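Toy building brick

By Irfan Ong
Last changed in May
Print this article | E-mail this article

A toy building brick is a small block, today nearly always made of plastic, which can be joined to other blocks of the same family without glue, nails or tools. The joining is done by round knobs on the top of the brick, called studs, and by a hollow underside which takes hold of the studs of the brick below. Bricks are used by children for free building, by schools for counting and measuring, and by many adults as a hobby.

The word "brick" was borrowed from house building, and the first sets were sold as small walls, doors and roofs. In everyday speech people also say block, cube or simply piece. In this article "brick" is used for the studded kind, and "block" for any toy of this shape, with or without studs.

Naming by studs

A brick is named by the number of studs along its two sides. One with two rows of two studs is a 2x2 brick, said aloud as "two by two". One with two rows of four is a 2x4 brick. The smaller number is given first. Height is not part of the name, and for this reason a seller may list a low brick and a tall brick under the same numbers, with the word "plate" or "tall" added after.

The 2x2 is the smallest size which sits firmly in both directions. A brick with only one stud turns around on its place when it is pushed from the side, while a brick with four studs in a square can't turn. It also looks the same from all four sides, so that a young child does not need to think which way to put it.
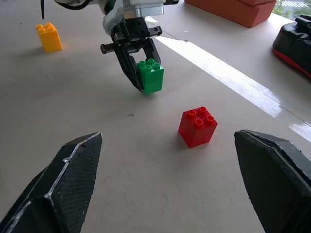
Category: Shapes and sizes

The square brick is generally the first one given to beginners. A red 2x2 brick with its four round studs up is perhaps the form which most people would draw if they were asked to draw a toy brick from memory. Glossy plastic is usual, and the studs take the light strongly, which helps the eye to find the brick on a pale table. On a patterned carpet the same brick is much harder to find, as every parent knows.

Taller square bricks are made also. They are easier to take hold of, and they are liked in nurseries and in homes where there is a very small child. Two or three tall bricks make already a tower that can be knocked over, and at the age of two the knocking over is the larger part of the game.

Other shapes came later to most families of brick: slopes for roofs, arches, round pieces, window pieces and flat plates. A mixed box from the Nistodel works in its later years held 200 pieces, and the greater part of them were still plain rectangles. Builders often complain about too many special pieces in modern boxes - a special piece has one good use, but a plain one has a hundred.

Colour

Red, yellow, green and blue are the old colours of toy bricks. They were chosen because they are easy to tell apart and easy to name, and many children learn the colour words from them. White and black were added for windows, wheels and roofs. The yellow is not the same from every maker, and may go in the direction of orange. When bricks of two makers are mixed in one wall, it is usually the yellow that shows it first.

Colour changes with age. White bricks become cream, and blue bricks may become slightly green if they stand for years in a sunny window. Red and black change least. Collectors therefore keep old sets in closed boxes, away from daylight.

Clutch

The holding force between two bricks is called clutch. Good clutch means that a model can be lifted by its upper part, and yet a child can take it apart again. Clutch depends on the size of the studs to a very fine degree. Bricks from the early Rana sets are known for weak clutch, and walls made of them lean outwards when they become high. Bricks from Nistodel had the opposite fault, and many of them carry tooth marks.

Clutch becomes weaker with use. The workshop of the toy library in Mirkham, where I helped for two winters, had a simple test: a brick was pressed on another one and held upside down, and if the lower one fell by itself the pair was put aside for the sand tray.

Sorting and storage

There are two common ways to sort, by colour and by shape. Sorting by colour is quicker and looks nice in the drawer. Sorting by shape is better for building, as the eye finds a red brick among yellow ones at once, but it finds a small brick among large ones of the same colour only slowly. A household with nearly 400 bricks can manage with one shallow box. Above this number it is good to have drawers.
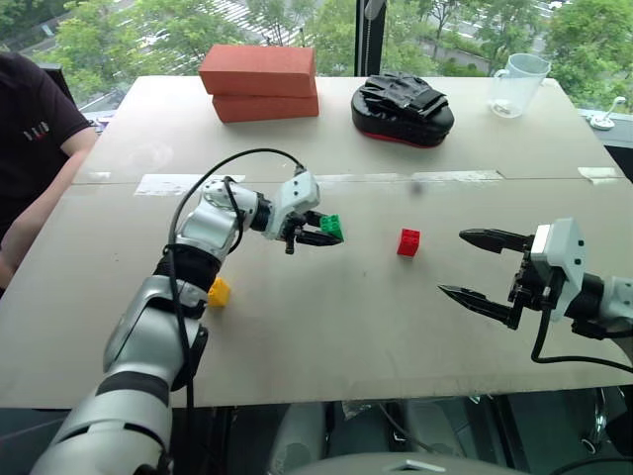

Can bricks be washed in the dishwasher?

Warm water in a bowl is safer. The heat of a dishwasher may bend thin pieces and small pieces may fall through the basket, so it is better to wash bricks by hand with a little soap, rinse them and let them dry on a towel with the studs down. Printed pieces should not be rubbed.

Use in schools

In the lower classes bricks serve for counting, for halves and quarters, and for speaking about position: on, under, beside, between. For such lessons a few bricks in different colours are enough, and a large clear table is more useful than a large box. The Parkwood school scheme gave each pair of pupils 10 bricks and a card with a pattern to copy. One pupil read the card and the other did the building, and they were not allowed to point.

Copying a pattern seems easy to an adult, but it asks for several skills at once. The child must choose the right brick, turn it, lower it straight and press it with the right strength. Many children press before the studs have met, and the brick jumps away. Teachers in the scheme used to say "find, rest, press", and this little rule is still heard in some classrooms.

Safety

Small bricks are not suitable for children under three years, who put things in the mouth. For them there are larger bricks of the same principle. Broken bricks may have sharp edges and should be thrown away.

See also: Wooden blocks; Construction toys; Toy libraries

Reader comments (3)

marlow_t
My Rana bricks from the seventies do lean, I thought it was our floor! Is there any way to make the clutch stronger again?

Irfan Ong
Thank you for the comment. I do not know a good way. Some people use a thin tape under the brick, but it leaves glue behind and I would not do it with a set you like.

Bess
We wash ours in a net bag in the sink, much easier than fishing about for the little ones. Agree about the yellows not matching.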